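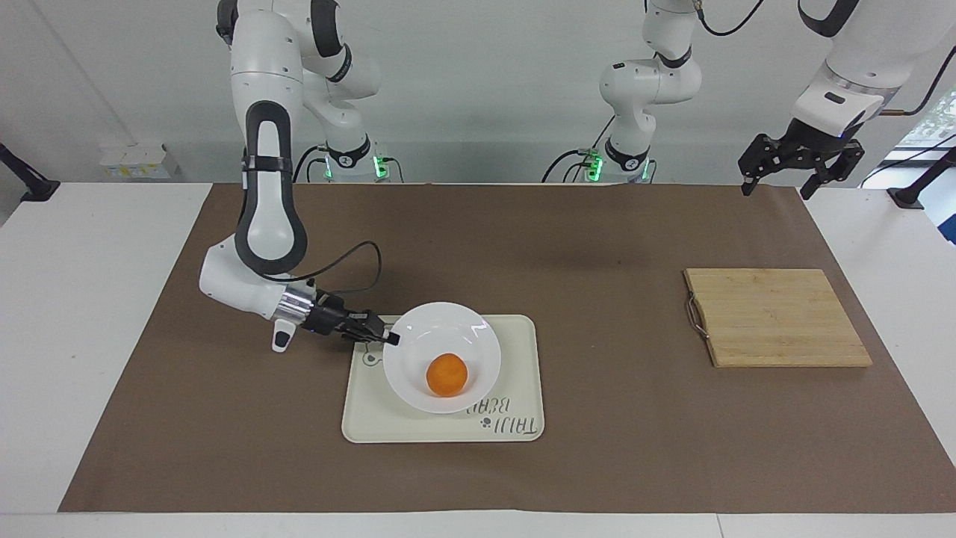

The working group met on 2018-07-09 at the Dretbridge site to review the open day and the demonstration given there by Westeck. The minutes of the previous meeting were approved with one correction to item 3. Members who attended the demonstration reported that the two-arm table drew the longest line of the day. Visitors at the front were able to follow the right gripper at the rim of the white bowl, with the orange fruit inside it, while those standing farther back asked for a raised screen. It was agreed that a screen will be requested for the next event.

Attendance. The front desk recorded 62 visitors against a limit of 50 per session across two sessions. No session exceeded its limit. School groups are to be booked separately in the future.

Costs. The open day cost $2,226, including printing and refreshments. The invoice from Varnico for table rental had not been received – the office will follow up in writing.

Questions from visitors. Most concerned speed and safety distances. Westeck has offered to supply a one-page handout, to be checked by the group before printing.

Orbán room. The group noted that the room was warm by the afternoon. Facilities will be asked to inspect the vents.

Next event. A second open day was proposed for December. Approved, subject to room availability. The date will be set at the next meeting.

The meeting was adjourned at noon.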